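Kirsty Kinnear changes the blue pads on her hand-held grippers before they look worn. At Jurkell, where she looks after 18 pairs, a pad that has gone shiny is treated as finished. Thin metal slides on it, and a hoop earring is the first thing to go.

Her check takes six minutes. She closes the fingers on a strip of paper, pulls, and then goes over the screws by hand.

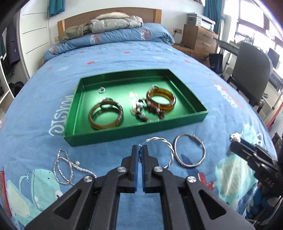 Jewelry is the hardest work the tools get. Chains tangle and bangles roll, so she asks for the fingers to be lined up again after every session. Lucrezia Negri, who keeps the repair log, has 55 entries since January. Most are pads. A few are stripped screws, which Kinnear blames on the old driver.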